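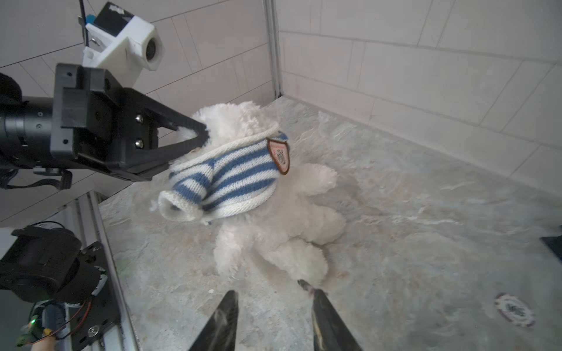

One member asked by letter if the soft toys must really be washed before the sale, as many of them come to us in good condition and washing takes a whole evening. The letter was read at the start, before the other points, and the answer is under point 2.

Mostotbridge Toy Exchange
Minutes of the meeting held on 05/07/2020 in the small hall

1. Minutes of the April meeting
They were read and accepted with one correction. The shelf for board games was bought from Litero and not from Kilico, as was written by mistake.

2. Washing of soft toys
There was a long discussion. Some members think that a quick look and a brush are enough. Others said that parents ask about it every time and that white fur gets grey very fast, especially on the feet. The white teddy bear with the blue and white striped sweater was mentioned, because its fur is a little greyish at the tips of one foot. It was agreed that all soft toys will be washed, also those which look clean. Knitted clothes must be taken off first when this is possible, and washed by hand in cool water. If a sweater has a patch sewn on it, please do not rub the patch.
The member who wrote the letter will receive a copy of this point.

3. Drying
Toys with long or curly fur need more time to dry than we planned last year. It was proposed to hang them in nets in the back room, and not to put them on the radiator. Accepted. We have 6 nets now and it was decided to buy 3 more. The cheaper nets from Bang were preferred, if they are still in the store.

4. Prices
A soft toy with clothes will cost 2 dollars more than the same size without clothes. There was a question about what to do when the clothes are lost during the sale. No decision was made. The point will be taken again next time.

5. Boxes and labels
Kilico can deliver 100 cardboard boxes in the medium size. Labels should be tied with string to the wrist or the ear and not pinned, also when the toy has a thick sweater. Please write the label with pencil, since the ink came off on light fur at the last sale.

6. Other matters
The key of the back room was missing for one week and is now found. Members are asked to write their name in the key book each time.
The tap in the kitchen is still dripping. The owner of the hall has been told again.
A request to accept electric toys was received too late for this meeting and will be on the next agenda.

The meeting was closed at half past eight. The date of the next meeting will be put on the board by the door.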